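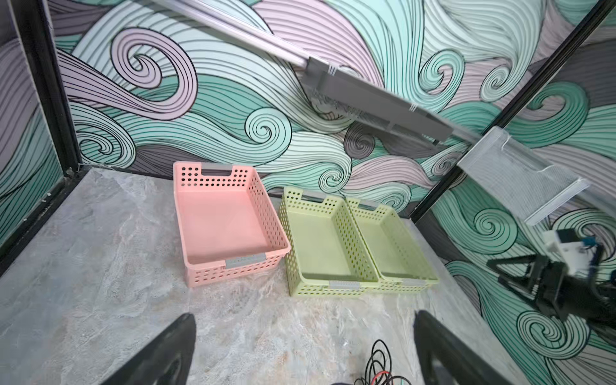 News and announcements

Irndale Centre adopts colour-matched baskets for its lending store

18 Jul 2020

The Irndale Centre has today confirmed that its lending store will move to a single system of plastic baskets in pink and pale green, replacing the mixed boxes and carrier bags in which household items have been kept until now. The new arrangement applies to all goods lent from the Wotilari building and will be extended to the smaller store at Hsu Yard in February.

The lending store allows residents of Irndale to borrow items for the home that are needed only from time to time, including sewing kits, baking tins, children's craft materials and small hand tools. Each loan is made up in advance and handed over complete. Under the former system, loans were packed in whatever container was free, and staff reported that parts of one set were often returned with another.

Under the new system, pink baskets will be used for goods on their way out to borrowers and green baskets for goods that have come back and are waiting to be checked. The baskets have rows of round holes in their sides, so that the contents can be aired while they stand, and cut-out handles for lifting. Grey label strips are fitted at both ends, which means that a basket may be placed on a shelf either way round and still be identified.

"A returned sewing kit and a sewing kit ready to lend look very much alike when both are in a cardboard box," said Yee-man Kao, Head of Resident Services at the Irndale Centre. "We wanted colleagues to be able to tell the two apart from the doorway. The colours were chosen by the staff who handle the loans every day, and I am grateful to them for the care they took over it."

The centre considered 4 types of container before making its choice. Lidded boxes were ruled out at an early stage, as many of the items lent are washed before they are put away and need to dry fully. Wire baskets were also tried, but smaller articles such as bobbins and piping nozzles fell through the gaps. The selected baskets have a smooth base without holes and can be wiped clean between loans.

The work has been carried out with Unitero, the storage planning firm appointed by the centre last year. Unitero has drawn up a written guide for the store which sets out how baskets are to be placed, labelled and cleaned. Baskets of the same colour are to stand side by side with their long edges together, and a clear space is to be left between the green group and the pink. Labels are to be written in block capitals and changed each time the contents change.

Fletcher Trevaskis, Project Manager at Unitero, said: "Our advice to the centre was to keep the rules few in number. Two colours are enough for a store of this size. The guide covers 2 sides of paper and a new member of staff can read it before opening time on the first morning."

A total of 29 loan sets have been moved into the new baskets to date. A further 19 sets, most of them larger baking and craft sets, will follow once their contents have been checked against the catalogue. Sets that are found to be incomplete will be withdrawn until the missing parts have been replaced.

Residents who have items on loan at present need take no action. Goods may be brought back in the bag or box in which they were issued, and staff will transfer them to a green basket at the desk. Borrowers who receive a basket under the new system are asked to return it together with the goods and to leave the label strips in place. No charge will be made for the use of the baskets, and loan periods are unchanged.

The former containers that remain in good condition will be offered to local schools and playgroups. Organisations wishing to receive them should apply in writing to the Resident Services desk at the Wotilari building.

Notes to editors

The Irndale Centre provides lending, advice and learning services to residents of Irndale and the surrounding villages. The lending store is open to any resident who holds a centre card.

Unitero advises public and community bodies on the planning and upkeep of storage rooms.

Requests for interviews with Yee-man Kao or Fletcher Trevaskis should be addressed to the Communications Office, Irndale Centre.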